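We use cookies to keep this site running and to remember your preferences. Accept | Manage settings

How to Sort Out a Drawer Full of Little Tubes

By Brenda Alarcón
7 min read

If you have lived in the same house for any length of time, I would bet you own a drawer like mine. It started out as the place for lip balm. Then came the glue sticks, the travel-size ointments, the sample hand creams my sister-in-law Esperanza Tillman tucks into every birthday card she sends, and a great many things I could not identify without my reading glasses. By this past winter I had to lean on it with my hip to get it shut.

I finally gave it an afternoon, and it went so much better than I expected that I want to walk you through it the same way (with coffee, if you have some going).

What you'll need

An old towel, light in color
A few small boxes or cups
A damp cloth and a dry one
A fine permanent marker
Clear or colored tape
A trash bag

Step 1. Empty the whole drawer

Spread the towel on a table and tip everything out onto it. I know it's tempting to pick through the drawer where it is, and I have done that myself more times than I care to admit, but you will only end up stirring it. Get it all out, down to the crumbs and the paper clips, then wipe the drawer and leave it open to dry while you work.

Step 2. Stand up what will stand

Tubes with flat caps can stand on their heads. The rest can lie in a row along the edge of the towel, labels up. Don't decide anything yet! Just get them where you can read them.

Step 3. Read every label

Go slowly with this one. Small print on a small curved surface is hard on anybody's eyes, and I ended up carrying half of mine over to the window. Look for the name first, then a date. Dates like to hide on the crimped end of a squeeze tube or on the bottom of a stick. On creams you may find a tiny picture of an open jar with a number of months inside, and those months start from the day you opened it.
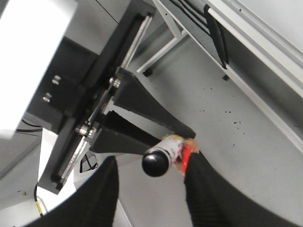
Small tubes need sorting by what's in them, and I learned to stop trusting shape entirely. My neighbor Ayuba Gyamfi came by while I was at it and picked up what he was sure was a lip balm, and it was a glue stick. Caps won't save you either. A glossy, rounded black cap on a white tube with a bit of red-orange on the label could belong to half a dozen different products, so turn the thing until you find words. If there's a wrapping or a strip of tape around one end, lift it gently and check that it isn't sitting over the part you need. Anything you still can't name after a good look goes in the "don't know" cup, and anything in the "don't know" cup stays well away from your face.

Step 4. Make your piles

I used four: skin and lips, medicine, glue and craft, and "don't know." You may want one for the car or the sewing box. Keep the medicine pile completely apart from the glue, please. Nkechi Ajayi, who taught the home safety class I took years ago, used to say that a tired person with a headache will grab whatever is closest, and I have been that person.

Step 5. Let some go

Anything past its date can leave. So can anything dried out, separated, or smelling like old crayons. Your pharmacy can tell you how to get rid of medicated ointments in your area, so set those aside in their own bag until you've asked.

The sentimental ones are harder. I kept one empty hand cream tube from a trip with my mother, and I won't hear a word about it.

Step 6. Relabel the keepers

Wipe each tube with the damp cloth, then the dry one. If the print is wearing off, wrap a short piece of tape around the tube and write on that. Fold one corner of the tape under so you have a little tab to pull later. Put the tape on the body of the tube, clear of the cap, or you'll be peeling it every time you want to open the thing.

Step 7. Put them back so you can see them

Line the drawer with your small boxes, one for each pile. Lay the tubes in a single layer with the names facing up. If they won't fit in one layer, go back to Step 5 and be a bit braver. Tea boxes with the lids cut off work beautifully, and so does an old silverware tray.

Medicine doesn't go back in my drawer at all now. It lives on a high shelf in the hall closet, in a lidded box.

I check the drawer again whenever I change the batteries in the smoke alarms. It takes me less time than the coffee takes to brew, and the drawer closes with one finger.

Get our newsletter: one small home project in your inbox every month. Enter your email to sign up.

Related reading
How to Fold a Fitted Sheet (Well Enough)
What to Keep in a Sewing Box
Cleaning Sticky Residue Off Glass Jars
A Spice Shelf You Can Read From Across the Kitchen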